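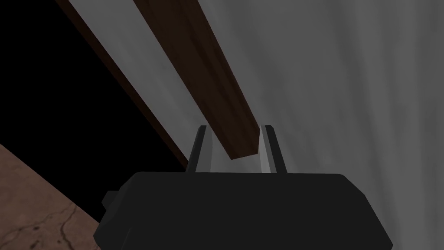
Page last changed: August

When a Robot Pulls Too Hard

Have you ever tugged on a drawer that was stuck, and tugged again, and then felt it come loose with a great big bump? You probably knew to let go or to slow down. Your fingers and arms told you, long before you had time to think about it. A robot has to be taught all of that, and sometimes the lesson goes wrong!

At Aston, a team is teaching a robot called Jokovov to tidy a bedroom. Jokovov practices in a simulation, a make-believe room inside a computer, a bit like the world in a video game. The gripper is its hand. Two fingers squeeze together to hold things, so it matters very much that whatever it wants to pick up ends up in the gap between them.

What went wrong?

One afternoon the team asked Jokovov to open a drawer 20 times. It managed 18 of them nicely. The other 2 times it kept on pulling after the drawer had stopped moving, harder and harder, until the drawer front went crooked. The fault was in a part of the program called the force limit — a rule that says "that's enough pulling now, thank you." Somebody had typed the number in the wrong place, so the rule never switched on.

A drawer in a computer can be put right with one click. A real one can't, and neither can a pinched finger, so the team was very glad to find the mistake early. In this room there are two drawers side by side, and a toy airplane on the floor that an arm could bump if it moved carelessly.

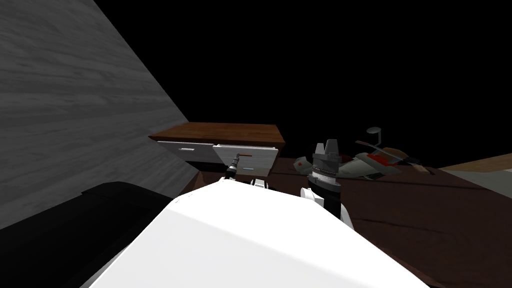

How do you fix a robot that pulls too hard?

First the team put the force limit back where it belonged. Then they added a second rule: if the drawer stops, the arm stops too, and waits. After that came 13 more practice tries, and the drawer stayed straight in every one of them.

Try it yourself: open a drawer at home very slowly with just two fingers, and notice when you feel it stop.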